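Up at 5:40 and could not get back to sleep, so I made coffee and wrote out the starting five on the back of the gas bill. I changed it twice and ended up where I began. February is always like this. The legs are gone, the gym at Undamport is cold until the second quarter, and every team left on the schedule has already seen what we run.

We lost to Chisholm, 64-61. Three points. I have been trying all day to be fair about it.

The first quarter was the best we have played since the holidays. We moved the ball, we got back on defense, and our center had eight points before they figured out she was going to keep turning over her left shoulder. Then they sent a second defender from the baseline and she stopped looking for the shot. She was passing out of it, which is what I have told her to do, but the passes went to people who were not ready for them. I counted 17 turnovers on the sheet when I got home. At least half of those came in the six or seven minutes before halftime.

At the half I kept it short. I said to catch the ball with both hands and look before putting it on the floor. I have said that since November. One of the sophomores nodded the whole time I was talking and then went out and dribbled it off her own foot on the first possession. I did not take her out. She made a steal two plays later.

We were down nine going into the fourth and got it back to one with under a minute left. I had a timeout and held on to it too long. I wanted to see if we could get a stop and go without letting them set up, and we did get the stop, but then our point guard pulled up at midcourt and looked over at me. She was waiting for a call. I should have used the timeout right then. Instead I waved her on and we took a bad shot from the corner. They got the rebound, made two free throws, and that was the game. I wrote "USE IT" on the cover of my clipboard in marker when I got on the bus.

The bus was quiet until the turnoff and then it was not quiet. I used to get upset when players laughed after a loss. I don't now. They had a math test the next morning and it was a long ride.

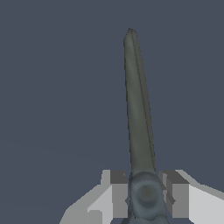
Tall green one, leaning a little.

Practice today was light. Free throws first, two lines, then walking through the press break at half speed. I moved our tallest forward into the middle of it, where she can catch the pass over everybody and turn. It looked better. It should have looked better, there was no one guarding her. We will see tomorrow with the JV running at her.

The ankle on our second guard is a sprain and nothing worse. She wants to play against Gokodari. I said she can shoot on the side and do the bike, and we will talk after that. Her mother called at lunch and asked the same question and got the same answer.

Our scoreboard is still missing the bottom bar on the home side, so every eight looks like a capital A. The athletic office says the part has been ordered. They said that before the Neltard game too. I am more bothered by the shot chart situation. The tablet died in the third quarter and I only have the paper one after that, and whoever kept the paper one did not mark misses. So I have a very flattering record of our fourth quarter.

Had a look at the season totals tonight while the soup was heating. With this many games left we have an outside chance at the district bracket if we beat Gokodari and split the other two. I went through it on paper three different ways. Neltard has the easier schedule and they already beat us once, so the tiebreaker goes to them. That one still annoys me. We had them by eleven and I went to the bench too early.

The booster account is at $2117 after the concession money from the home stand. That covers the tournament bus if we get there and new practice balls if we don't. I would rather have the bus, but the balls are in bad shape, two of them have a bulge on one side.

Things for tomorrow:

Call about the gym time, the wrestlers have it until 4:30 again.
Copy the Gokodari tape for the assistant.
Bring the good whistle.
Talk to the point guard alone, before practice and not after. Tell her the last play was on me.

I have been thinking about that last one more than the rest. She is fifteen and she did what she was taught, which is to look at the bench when she is unsure. I need to give her a few plays she can call on her own. Two would be enough to start. One against man and one against zone, and she picks.

Soup was too salty. Bed by ten, if I can leave the lineup alone.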